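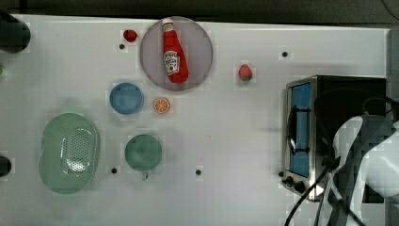
Munther Akl wrote to me last month that a chair on a sales floor is a chair that pays no rent. He had read my column on fitting rooms and he did not agree with the end of it, where I said in passing that every shop should offer its guests a place to sit. A square meter in Woditz is expensive, he wrote, and if he gives it to people who want to rest, he must take it away from the goods.

I have thought about this sentence for several weeks, and I want to answer it properly. I respect the argument. I worked in shops for many years before I started to write about them, and I know how it feels when the rent is due and the floor is too small for the stock. But I believe the calculation is wrong, and I will try to show why.

Let us begin with the person who does not buy. In most clothing shops, shoe shops and also in many shops for household goods, people come in pairs. One of them is looking for something. The other one has come along. The second person has no task, and after a short time this person stands in the aisle, moves away for other customers, moves back again, looks at the telephone, and finally asks the question which every shopkeeper knows: "Are you nearly finished?" At this moment the sale is in danger, although the price is right and the product is good.

When I managed the floor at Zirkholm, we had a bench near the knitwear. It was an ordinary bench and it was not very beautiful. During one renovation it was removed, and a table with folded scarves came in its place. The scarves sold, of course. On paper the table looked much better than the bench, because the bench had never had a line in the report. But I was there every day, and I saw that couples went out earlier. The woman who used to try on three coats now tried on one. A mother would take one pair of trousers to the fitting room and say that she would come back another time without the children. We did not write this down anywhere, so I cannot give you a percentage. I can only say that after one season I asked to have the bench back, and my manager said yes without much discussion, so I suppose that he had seen the same thing.

Here I must be fair to Mr. Akl. His shop has a sales floor of 27 square meters, and mine was a lot bigger. In his letter he included a small sketch, and I can see that a sofa would be a foolish idea. But a sofa is not necessary. Two simple stools beside the fitting room need less space than one rotating rack. If even this is too much, there are folding seats which are fixed to the wall. I have seen a set of 4 in a shoe shop in Urkmont, and when they are closed they take almost nothing from the aisle.

The cost is also not so terrible. Josué Leite, with whom I exchanged some letters on this subject, paid 570 for his seating, with delivery and with the man who fixed it to the wall. He told me that he had spent more on a display stand for belts, and that the stand is now in his cellar. I do not say that every display stand must end in the cellar. I only say that we are very generous with money for furniture which holds products, and we become very strict when the furniture should hold a human being.

There is a second group of people I want to speak about, and for them the chair is more than a comfort. Older customers, pregnant women, people with a bad knee or a weak heart plan their way through a town by the places where they can sit down. My mother did this in her last years. She knew each bench between the bus stop and the pharmacy. She bought her gloves, her slippers and most of her presents in one shop in Luangrath, and it was not the cheapest one or the one with the best selection. It had a chair beside the counter. She sat down, she put her bag on her knees, and the saleswoman brought things to her. I do not think that the owner ever understood why this old lady was so loyal.

The objection I hear most often, after the objection about space, is that people will sit there for too long. Teenagers will come in from the rain. Somebody will eat a sandwich on it. Yes, this happens. In my experience it happens less than shopkeepers are afraid of, and a friendly word is normally enough. A shop that nobody wants to stay in has a bigger problem than a sandwich.

Another objection is about appearance. Some designers prefer a clean floor, and they feel that a chair disturbs the line of view from the door to the back wall. I can understand this on a drawing. In real life, the line of view is disturbed much more by a tired husband who is leaning on the shelf with the glassware.

I would like to add some words on where to put the seat, for in this matter many good intentions go wrong. I have seen chairs placed directly at the entrance, where it is cold in winter and everybody passes with their bags. I have seen a very elegant armchair with a sweater and a handbag arranged on it, so that no guest dared to touch it. I have seen a stool so low that an older man needed help to stand up again. The seat should be close to the fitting room or the counter, it should have a normal height, and if possible it should have arms to push on. It should face the goods. The person who waits has nothing else to do than look, and quite often this person also finds something. At Zirkholm we moved the socks and the small leather goods to the place opposite the bench, and I remember that we had to fill them up more often.

So my answer to Mr. Akl is that the rent of his chair is paid, only it is paid at a different place in the shop, and the cash register does not print the name of the chair on the receipt. He may still not agree. I have proposed to him that he should put one stool beside his fitting room until the end of May, and if he regrets it, I will write in this column that he was right. He has not yet replied.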